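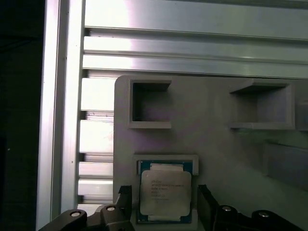
Are you sure it was the gripper and not your code, Dorottya asked under my last post, and fair enough, because three weeks ago I'd have put money on the code too! I blamed the code for so long that I rewrote half of it. It's better code now, so I'm not complaining, but it had nothing to do with why our robot kept putting processors down crooked.

If you're new, we're teaching an arm to put parts into a desktop computer. Processor out of the fixture plate, over to the socket, down, let go. The bench is called Narkwood and the control software is Grirnano (I named neither, please don't write in). I love this job more than is reasonable. There's something about watching two blunt black fingers come down either side of a chip and close on its edges that I could happily look at all day.

The fault first showed up as a placing error. The arm would pick, travel, lower, release, and the chip would be sitting with one corner up on the socket frame. Then it would be fine for ages. Then it would do it again, usually while I was making tea. We have a force limit on the downward move, and it did its job most of the time, stopping the arm and putting a very polite message on the screen. But the limit was set for seating a card, which needs a proper shove, and a card is a much tougher customer than a socket full of tiny contact pins. You can see where this is going. On Tuesday morning the arm pressed a crooked chip down and kept pressing, and we lost a socket.
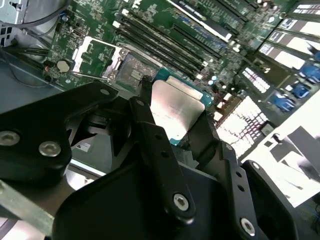
Bent pins can be straightened with a needle and a lot of swearing, according to Miklós, and he offered to have a go. He got most of them. The last few were folded right over and one came away, so that board is now our practice board for moves where it doesn't matter what's underneath.

Here is how I spent the next few days, in order of decreasing dignity. I checked the taught positions. I checked them again. I decided the camera calibration had drifted and redid it, which ate an afternoon and changed nothing. I moved the lamp. I wrote a script that ran 36 picks in a row with a pause after each one so I could look at the chip in the fingers before it went anywhere near a board, and that, at last, was the useful thing to do. I should have done it first!

For the first lot of picks the chip hung level. After that it started to lean, always the same way, and the lean got worse as the run went on. If the taught position had been wrong, it would have been wrong by the same amount every time. A lean that grows means something is moving that shouldn't be. So I switched everything off, locked it out, took hold of the left finger and wiggled it, and it wiggled back. One of the linkage screws had worked loose. Not by much, less than a quarter turn, but at the fingertip that was plenty to let one side of the chip ride up as the grip closed.

I was so pleased I went and fetched Veronika to wiggle it as well.

She asked the sensible question, which was what had been shaking it. The answer is cards. Seating a card means gripping it at one end of its travel and leaning on it, and we'd been running the card job and the chip job turn and turn about on the same fingers. 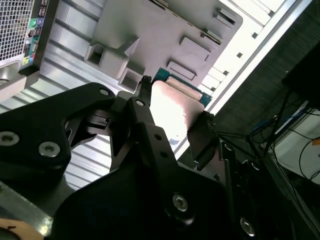

A card is a lovely big flat thing to hold compared with a chip, and the fingers can be quite far out of true before it shows. So the card job was doing the loosening and carrying on cheerfully, and the chip job was getting the blame. I'd even used the card runs as evidence that the gripper was healthy. It's in my notes, underlined.

What we've changed so far. The screws have all come out, been cleaned, and gone back in with threadlock and a paint line across each head, so a glance tells you if one has turned. Each job has its own force limit now, and the chip one is low enough that I can stop the arm by resting my hand on a spare chip carrier in the test jig (in the jig, with the slow mode on, before Béla emails me about guarding again). And before every chip placement the arm holds the part up for a level check. If it's leaning, it goes back to the plate and the run stops until a person has come and looked.

The level check adds a bit of time to each cycle, and I had a small argument with myself over whether it was worth it. A socket is a whole board, though, and I'm not keen to explain a second one to Barnabás.

We've done 400 placements since with no leaning chip and no moved paint lines. I'd like to get to 2000 before I trust it, mixing the cards back in a few at a time, and if a line shifts I'll be writing about it here the same evening. I also want to try softer pads on the fingers, which Veronika thinks will make the lean harder to spot. She may well be right, so that's getting its own run of picks on the practice board first.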